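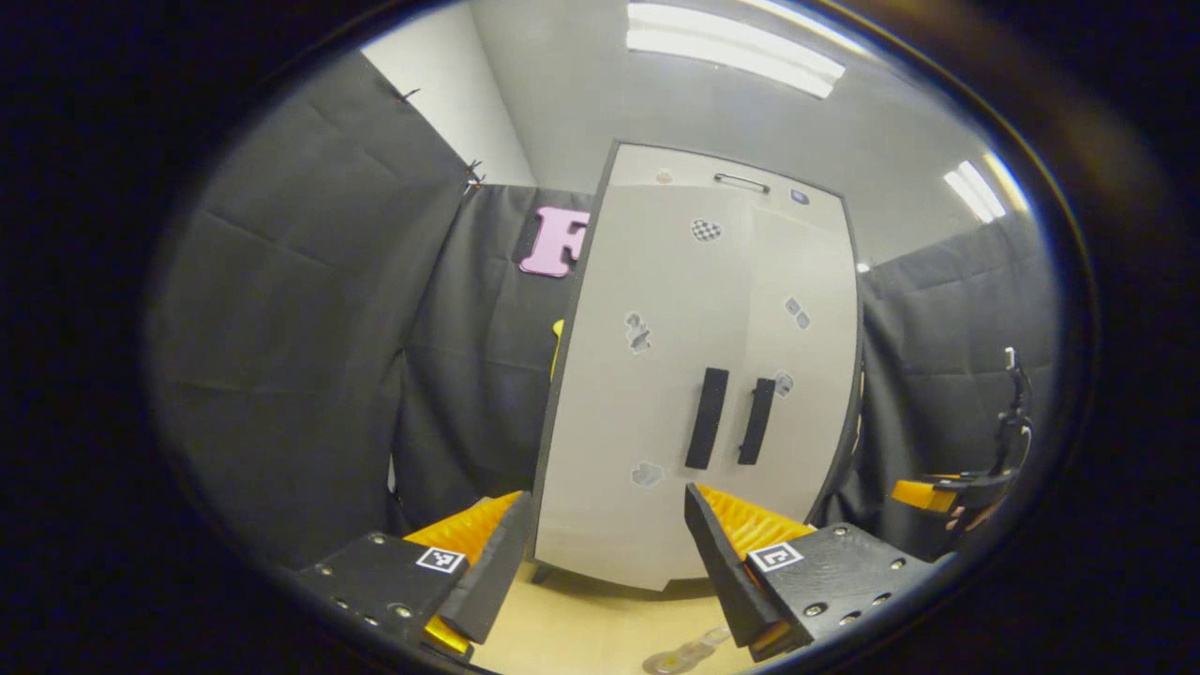
A door should only ever have one handle, Piret Navickas told me over the phone, and if it has three then somebody has been having ideas.

I rang her hoping for sympathy. I have spent a good part of this summer thinking about the fronts of tall white cabinets, a subject that clears a barbecue faster than super or tooth enamel, and I wanted to hear from someone who had thought about them longer. Piret has strong feelings. She believes a handle should be where your hand already is. She believes the horizontal bar belongs on drawers and towel rails. She would not be drawn on stickers.

The cabinet at the top of this page would give her a long afternoon. It has two black vertical handles side by side just below the middle, one a bit longer and the other on a slight tilt, and then a grey metal bar running across near the top, as if a committee had been asked where to grab it and the minutes had been built. I like it enormously. Rounded top, rounded bottom, off-white front with a thin dark edge. It has the manner of a large polite guest who has been standing since the speeches.

Rounded corners are back, in case you missed it. For years the tall cupboard was a slab. You bought it flat, you swore at it upright, and it spent its life pretending to be wall. Handles went altogether. You were meant to press the door gently and it would drift open, which it did whenever a truck went past and never when you had an armful of sheets.

My own slab was replaced in January by a Varna, the tallest thing Wuvudow makes. It cost me $385 before delivery and arrived without handles, on the theory that a grown woman would like to choose her own. I did not. I went to the hardware shop and stood in front of a wall of them until a boy with a lanyard asked if I was all right.

Black won. Black always wins at the moment. Matte black doesn't show fingerprints, the boy said, and he was wrong by dinnertime. It shows sunscreen beautifully.

The tilt is another matter. Mine has one too. You measure, you mark with a pencil, you drill the first hole, and then the second hole goes where it pleases. Xinyi Fan fits cupboards for a living and when I sent her my measurements she asked whether I had used the paper template. I had used it to write down the phone number of a man selling a kayak. Her advice is to tape the template on, drill a pilot hole smaller than you think you need, and hold a scrap of timber hard against the back of the door so the bit doesn't tear its way out the other side. For a handle that is already crooked, enlarge one hole slightly from the inside, nudge the thing straight and tighten it with a washer. If that fails she suggests living with it.

Then there are stickers. A white door is an invitation, and I've yet to see one turned down for long. They go on small and scattered, a patterned one at the side, a round one up high, a patch of black-and-white check, and no two by the same plan. Iqra Arain, who has restored more second-hand cupboards than she has room for, takes hers off with a hair dryer on low and a plastic scraper, then eucalyptus oil on a rag for the gum. She tests the oil on the back of the door first. On old paint it can take the gum and the colour together, and you end up with a very clean mistake.

She also warned me about ghosts. Leave a sticker on a white door for a few years and the paint around it yellows while the paint beneath doesn't, so peeling it off gives you the same sticker in a brighter white. Iqra's remedy is to put another sticker over it.

I have kept mine. There are 27 on the inside of the door, where visitors don't go, and the outside has one so far, put there by a niece. The left handle still leans. I bought the washers last week and they are in the Varna, on the top shelf, behind the sheets.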